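Ref. 1456. Surface Preparation Technician, bench and worktop refurbishment, Flinascombe workshop. Full time, day shift, start in May.

## Position

Dallomari refurbishes large white work surfaces for layout rooms, print studios and sample libraries. The technician inspects panels, marks defects, cleans, fills, levels and refinishes them, and checks the seams before a surface goes back into use. Work is split between the Flinascombe workshop and the customer's site. Site work is mostly in Galthorpe and takes up one week in five.

The position reports to Yannick Chevalier, workshop lead.

## Duties

- Inspect joined panels under raking light and log scratches, stains, raised texture and open seams on the job sheet.
- Separate loose dirt from marks in the finish. Dry wipe first, then damp wipe, then re-inspect.
- Check seam height with a straightedge and feeler gauge. Record each reading against the panel number.
- Cut back rough areas by hand. Starting grit is 250 unless the job sheet says otherwise.
- Mix and apply matte white topcoat and match it to the adjoining panels.
- Mask and protect neighboring panels.
- Keep the bench clear during inspection. Job sheets and test cards are removed before final sign-off.

## Requirements

- Two years of work in finishing, cabinet shop, countertop installation or auto body prep.
- Able to read a feeler gauge and a gloss meter. Training on our model is provided.
- Able to lift 50 pounds with a second person and to stand for most of a shift.
- Able to wear a fitted respirator. A fit test is done in the first week.
- Valid driver's license.
- Legible handwriting. Job sheets are still on paper.

Experience with the Juhl panel system is useful. Applicants without it spend their first 23 working days on the training bench.

## Terms

Hours are 7:00 a.m. to 3:30 p.m. with a 30-minute unpaid lunch. Overtime is paid at time and a half and is agreed in advance. Respirator, gloves, knee pads and hand tools are supplied. Mileage is paid for site work when a personal vehicle is used. Pay depends on experience and is stated in writing before the bench test.

## Bench test

Shortlisted applicants complete a paid test of 5 hours at Flinascombe. It covers inspection of a panel surface, a written defect log, one cut-back and one topcoat sample. The log counts for half of the result. Entries should give the panel, the position relative to the nearest seam, the type of defect and the proposed treatment. "Rough spot, middle" is not an acceptable entry. 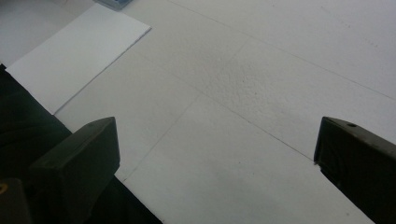 *Matte white panel surface with faint seams, small specks and a textured patch near the center.*

## How to apply

Send a résumé and a one-page description of a surface you repaired, including the materials used and the order of work. Quote Ref. 1456. Applications go to Yannick Chevalier at the Flinascombe workshop, by mail or at the front counter before 3:00 p.m. Bench test times are confirmed by phone, so include a daytime number.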